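The Soap Makers of Koredcombe

May 2020

When I moved to Koredcombe, the soap works was already closed for many years. People still gave directions by it: left at the soap works, then down to the river. Now the gate is open again, and on some mornings the smell of boiled oil reaches the bridge.

The old company, Mühlbauer, made hard bars for laundry. At its best time it employed 128 people, and the bars went by train to the coast. Then powder came, and the younger families wanted powder.

The new owners call their firm Jollex. They rent two rooms of the old building and make 1,000 bars in a month, which the old company made before lunch. The recipe is almost the same. The bars must dry until November if they are poured in summer — a soft bar disappears in one week, and the customer does not come back.

Color was the longest argument. The old bars were yellow or brown. Older buyers trust these colors, and younger buyers ask for brighter ones.
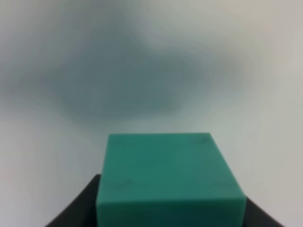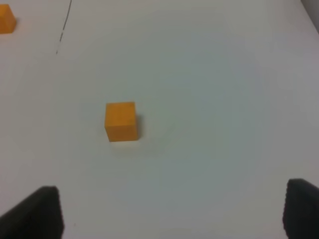
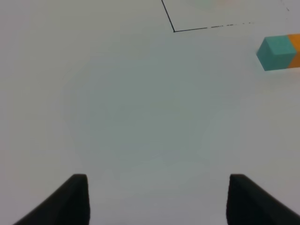 In the end the firm kept the brown bar for the village shop and sends the colored ones to the market in Trorkia, where they cost 70 cents more. I find this a fair solution, although my neighbor does not. She buys the brown one, cuts it in two with a kitchen knife and keeps the second half among her bed sheets, as her mother did.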